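Section 2: Caring for Your Oral Tabletop

Thank you for choosing a table from our workshop. It will mark and mellow over the years, and we rather hope you'll enjoy that, but a bit of care in the first few weeks makes a world of difference. Set aside a quiet afternoon, put the kettle on, and work through the steps below at your own pace.

Before you start

You will need the tin of Nolix wax (part 2532), two clean cotton cloths and a soft brush. Open a window if the weather's kind.

1. Clear the table and brush the top from one end to the other, following the grain.
2. Wipe with a barely damp cloth, then leave the top to dry overnight. Please don't be tempted to hurry this along with a heater.
3. Scoop out a little wax — the size of a pea is plenty — and rub it in with small circles.
4. Wait 20 minutes, then buff with the second cloth until your hand glides.
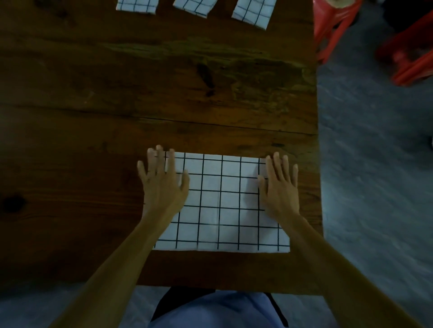
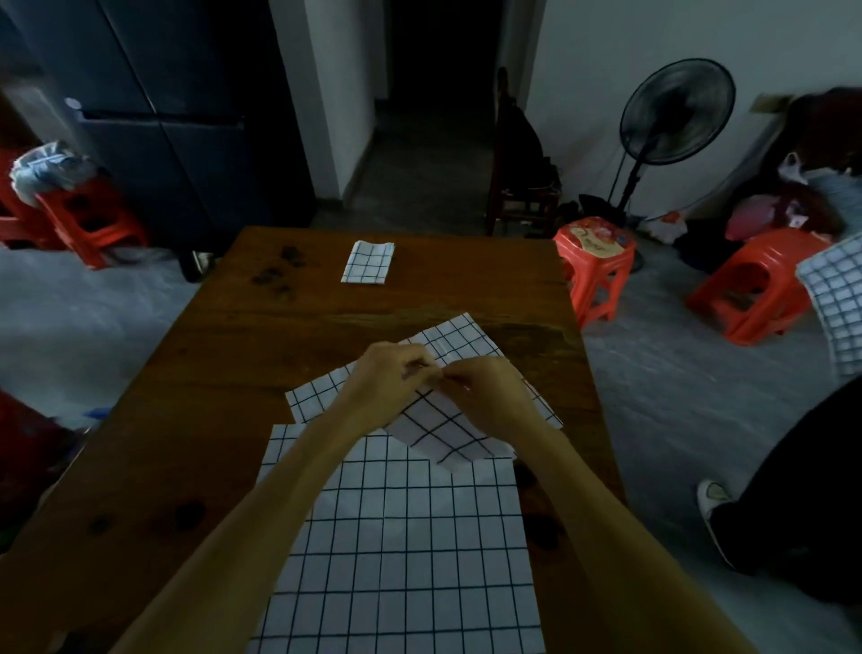 Fresh wax stays soft for a few days, so go gently at first and save the heavy pots and hot mugs for another table if you have one. Light jobs such as wrapping, letter writing or a spot of paper folding are perfectly fine once the top has been buffed. Dark knots and blotches in the colour of the timber, like those on the brown tabletop in the photos, belong to the wood, so there's no need to scrub at them. If a patch looks dull after a week, repeat steps 3 and 4 on that patch only.

CAUTION: Waxy cloths can catch fire if left bunched up. Lay them flat outdoors to dry before putting them in the rubbish.

Note: The Susard finish has a harder surface and must not be waxed. Check the label under the table, and turn to page 131 if yours says Susard.

5. Write the month of waxing (September, say) on the card supplied, and plan on doing it again in six months.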